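Setting up your Sulto garment steamer

I've put this part of the guide together the way I'd talk a friend through it, so bear with me if I wander a bit. Have the Sulto base, the hose, the water tank and the small bag of clips in front of you before you start.

Part 2: First fill and first steam

1. Rinse the tank twice with cold water. Mine had a bit of a plastic smell straight from the box (it went away, I promise!).

2. Fill to the line marked MAX and stop there. I overfilled mine in February and it spat all over my socks.

3. Push the hose in and turn until it clicks. Santosh Dhillon, who tested this section for me, didn't turn his far enough, and the thing just sat there hissing at him.

CAUTION: Never take the tank off while the power light is on.

4. Hang up whatever you're steaming by its shoulders. A plain wooden hanger is great, and any hook will do as long as the hem stays clear of the floor.
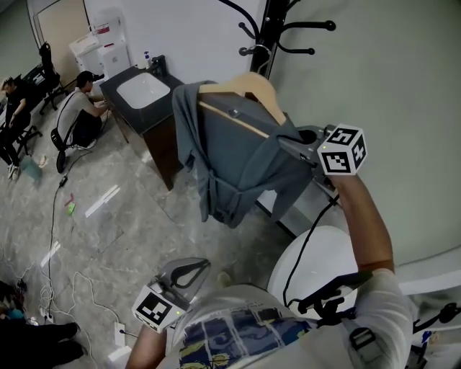

5. Switch on and wait 4 minutes. Point the head away from you, squeeze the trigger and let it cough out the first drops before it goes anywhere near your clothes.

6. Work from the top down, slowly, with your free hand tugging the hem a little. Linen wants a second pass. Silk I do from the inside, always.

Note: After 20 minutes of steady use, give it a rest and check the water.

Part 3: Drying off and putting away
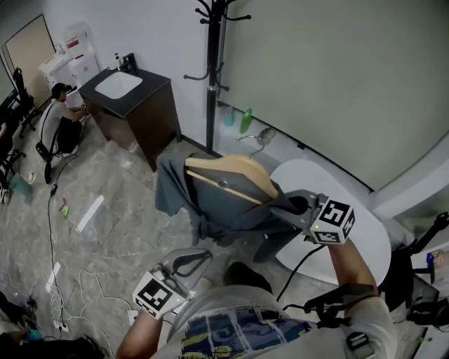
Steamed fabric comes off the hanger a touch damp, and if you fold it right then you'll press brand-new creases into it (ask me how I know). Give it a while in the open air first. A chair back is fine for a bit, with the cloth hanging down over one side, but spread it out so it doesn't bunch. Thick cotton takes the longest. I leave mine until the seams feel dry, and only then does it go in the closet.

Once the base is cool, empty the tank, leave the cap off overnight and coil the hose loosely. Descaling is covered in Part 4.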